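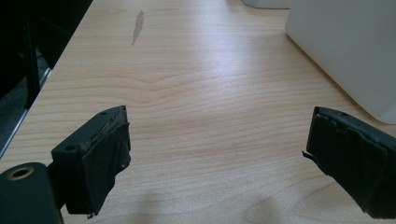 Fig. 1. Gripper fingers before re-padding, view from the tool camera. Left pad frayed along the top seam, loose strand on the right one.

Hand-Held Gripper: Pad Replacement and Upkeep
Project report, group Estura
Written up by Duygu Tokgöz
Sep 21, 2018

1. Why we did this

Our group got the hand-held gripper in June with the pads already on. By the end of summer it had logged 2,841 grasps and the log was getting ugly. Small things slipped, mostly pens and the thin plastic lids. First guess was the linkage. Wrong guess, cost us an afternoon. The linkage was fine, no play in it at all. The pads were the problem.

2. Condition at start

Both fingers are black blocks with a black covering over the tip. Left one: worn, small tears, edges lifting, tan scuffed strip showing at the top seam. A ragged bit hanging off the bottom edge too. Right one: layers folded and crinkled over the top, so the upper edge is bumpy. Thin strand sticking out into the gap. We only noticed how bad it was from the camera view. From the outside you mostly see the backs of the fingers.

3. What we did

Took both fingers off the tool. Peeled the old covering, which came off in strips and left a lot of glue. Scraped with a plastic card, then alcohol and a rag. Do not use a blade here, we nicked one finger in a practise run and had to sand it.

New pads are Igwe foam tape, one layer, cut on the bench and not on the finger. Wrapped from the inner face over the tip and down the back so the seam is away from the object. Old wrap had its seam right on top where everything rubs. Pressed in a clamp for 12 hours.

Then put the fingers back, closed them by hand and checked that the faces meet flat. They didnt the first time — left side sat a little proud. Loosened, reseated, ok.

4. Test

Same desk, same objects as the June runs. 633 grasps over two sessions. 5 drops, all on the lids. No pens dropped. The June log has no drop count for the first sessions so we can't give a fair before/after number, only that it feels a lot better in use.

5. Upkeep from now on

Look at the pads in the camera view at the start of every session. Any lifted edge, trim it or replace it, don't add a second layer on top. Wipe with a dry cloth after. Spare tape is in the Resteo drawer with the small screws. Write the grasp count on the sheet when you change a pad — the last group left that column blank.

6. Still open

Lids. Maybe a softer foam, maybe a thin rubber face over the foam. Have not tried either. Also want a cutting template for the pads so both sides come out the same size, drawing is half done.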